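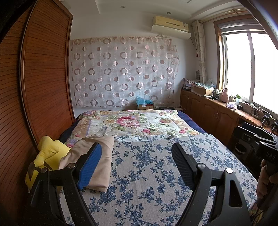

Figure 4.1 Double bed with a floral-print bedspread

Chapter 4
Valerian and Other Herbs Used for Sleep

Valerian (Valeriana officinalis) is a perennial native to Europe and parts of Asia. The root and rhizome are the parts used. Preparations are sold as dried root for tea, as tinctures, and as capsules containing powdered root or a concentrated extract. The characteristic odor of the dried root comes largely from isovaleric acid, which forms as the plant material ages.

This chapter covers the chemistry of valerian root, the forms in which it is taken, and the quality of the evidence for its use. Hops, passionflower and lemon balm are treated more briefly in the second half. Readers should have completed the section on extraction ratios in Chapter 3.

4.1 Active constituents

No single compound accounts for the reported effects of the root. Valerenic acid is the usual marker for standardization and has been shown in laboratory work to act on GABA-A receptors. The valepotriates are a second group. They are unstable and break down during drying and storage, so their content in a finished product is often low.

Labels must be read with care. A capsule marked 300 mg may hold 300 mg of powdered root or 300 mg of extract - these are different doses. Where an extract is used, the label should state the ratio of root to extract and the solvent.

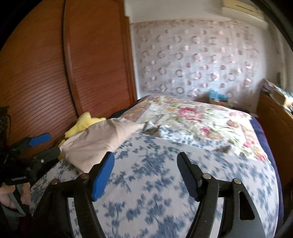 4.2 Evidence from trials

Trials of valerian for insomnia have given mixed results. Many were small, used different preparations, and relied on the participant's own rating of sleep. The odor of the root also makes blinding difficult.

The worked case in this chapter is the Justano study, designed by Esther Kinyua and Tatu Gachanja. It enrolled 130 adults for 16 weeks and compared a root extract with placebo. Participants kept a sleep diary and recorded time to bed, estimated time to sleep, and number of wakings. Diary data are reported in Table 4.2 and are used again in the exercises.

Key terms
valerenic acid
valepotriate
marker compound
extraction ratio
sleep latency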